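June 2018
By Tsegereda Ambaye

Finally sat down with a cup of tea and I've got glitter on my elbow, so that tells you what sort of day it's been. The toy sort-out! I've been putting it off ever since we moved the playgroup things from Gremham to the hall at Farnbridge, and this morning Kalkidan rang and said right, are we doing this or not, and I couldn't think of an excuse quickly enough.

We started with the big bags from the cupboard. I had thought it would take an hour. It took over 3, and that's with Kalkidan being quite ruthless (she once threw out a teapot of mine while I was still deciding about it). The soft toys went in one pile for washing, and the jigsaws went back on the shelf unchecked, which I know we'll regret. Then there was everything else, and everything else was mostly balls. Where do they all come from? I'm sure we never bought half of them. The spiky ones seem to breed in the dark.

Jilby came in from the garden halfway through and wanted to help, which meant taking things out of the tray as fast as we put them in. I gave her the measuring tape to hold and she was happy with that for ages. She has decided that she is 42 of something, she wouldn't say what.

I'd been wanting to try the box idea that Araya told me about in the spring – you paint up some cardboard boxes, cut a hole in the top of each one and let the little ones post things through. I did the holes last night at the kitchen table with the good scissors, which are now not very good scissors. The holes came out all different sizes, but I've decided I like that, it gives them something to work out. The yellow paint went on a bit thin. The pink is my favourite, and Kalkidan likes the blue, and we had quite a silly argument about it over the sandwiches.

We put the green cloth over the table and laid everything out to see how it looked together. I was so pleased with it! After a whole morning on my knees among carrier bags it seemed like the nicest thing in the world, all those colours in one place. I did try a ball in the blue box, just to see, and then of course I wanted to do the whole lot.

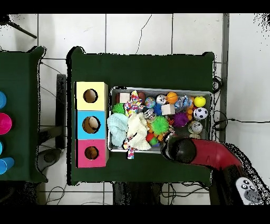
My three boxes, and the tray filled to bursting. Spot the ball in the blue one!

The rope toys are going to need a proper home, they won't stay in a tray whatever I do with them. Kalkidan thinks a hook on the back of the door. I also want to go through the small bits again before the babies come, the beads especially, as those are only for the bigger ones and I'd like them kept well out of reach. A lid for the tray would be good too. I must ask about that when I'm next at the hall.

Supper was toast. My knees hurt. Still haven't found the other half of the tea set, and the jigsaws are waiting for me tomorrow.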